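Small round table, one leg in the middle: keep or change?

limusitz_4
Hello all. I help with a shared hall and I want to ask your opinion about seating. We have a long table with a cloth in the center, and I put flowers on it, because without them it looks like an office. Near it I want a small round white table for two people.
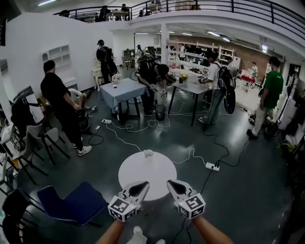
My problem is the chairs. The blue upholstered one is comfortable, but the plastic ones take less place when they are pushed together at the side. Should I mix them, or is it ugly?

Tsuchiya705
Mix them, nobody will mind. I would look first at your floor. Power strips and cables between tables are how people fall. Put them along the wall.

buseck
I disagree about mixing. Two kinds of chair at one small table looks like a waiting room. Use 2 blue ones or 2 plastic ones.

limusitz_4
Thank you both. I have no socket in the middle, so along the wall means much longer cables. Would a rubber cover be enough?

Tsuchiya705
Yes, if it is flat. Buy the wide kind.

Tita
For me the pedestal is good, knees have room. But don't put a heavy thing on the edge, mine tipped in April.

buseck
Mine never tipped. Maybe yours was too light?

Tita
Maybe. It was a cheap one.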